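Kitchen scale, charger cords and pencils all living on one bench - how do you keep it under control?

Posted in: Home organising > Small spaces

mulberrylane55

I have one bench that has to do everything. It's grey stone with brown and tan veins through it (I love it, but crumbs vanish on it completely) and it's where I bake, pay bills and charge whatever needs charging. The thing I use most is my little digital scale, a cream one with Chinese labels on the buttons. It took me a month to learn which one was tare! 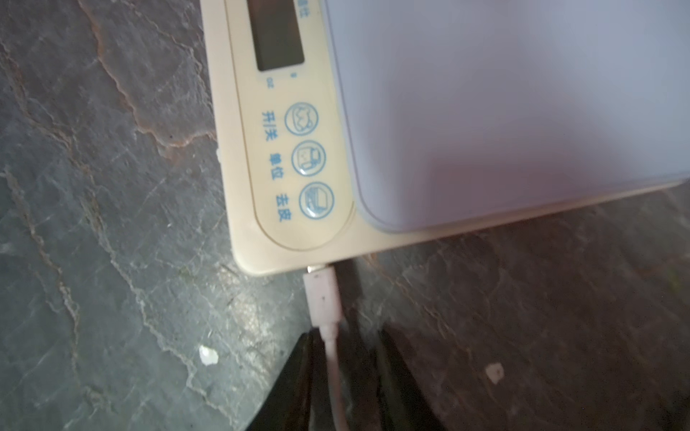

I weigh everything now, flour, coffee, parcels, even wool. The trouble is that the scale never has a proper home, so it gets shuffled along every time I need room for something else, and I'm sure being shoved about isn't doing it any good. Last week I got 830 grams for a bag of sugar, moved the scale a bit to the left and got a different number altogether. So where do you all keep yours? And what do I do about the rest of it? I'd rather not spend a lot. I did buy a Skumden drawer insert but it's too shallow for anything except teaspoons.

toastandtea

Give the scale the flattest bit of the bench and don't let anything else touch it. If one foot is sitting on a cord or a crumb the reading will wander, and I'd bet that's what happened with your sugar. Then do the cords, because they spread faster than anything. Mine used to look like a bowl of noodles. I pulled every single one out, wound up whatever I wasn't using that day, and put the power strip at the back where the wall is.
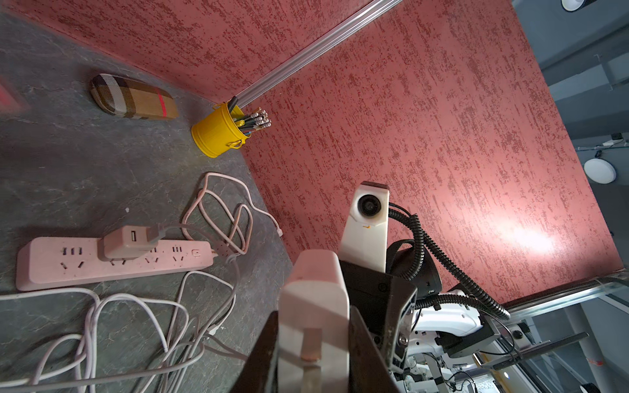
Velcro ties are the way to go, the cheap ones off a roll. I tried the fancy Nodix clips first and they let go of the bench as soon as the weather warmed up. Pencils can stay in a little bucket or a mug in the corner, no harm there, but glasses cases and the like should go in a drawer or you'll be hunting for them under a tea towel. And keep the power strip well away from wherever you pour or mix - I should've said that first.

brackenhill

What she said about the ties. I'd add that you shouldn't store anything on top of the scale, not even a plate. I stacked bowls on my old Lindemann for a whole winter and it never came back to zero. These days it stands on its edge between the breadboards and comes down when I need it, takes 3 seconds. I've also got a Brustano tray for the chargers, nothing special, just a tray with a lip. When people come over I pick up the whole lot and put it in the bedroom, then forget about it until my phone dies.

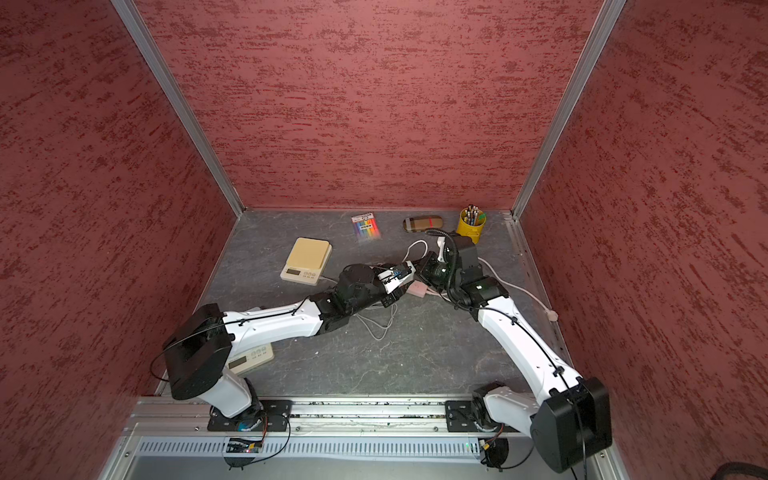 mulberrylane55

Thanks both, ordering a roll of ties tonight. One more thing, what's safe for wiping down the scale? I've been going over the buttons with a wet sponge and now I'm worried.

toastandtea

A cloth that's barely damp with a drop of dish soap, then a dry one straight after. Switch it off first, and keep water away from the buttons and the gap under the platform. Flour in that gap comes out with a soft dry paintbrush. Skip the spray cleaners, they cloud the plastic.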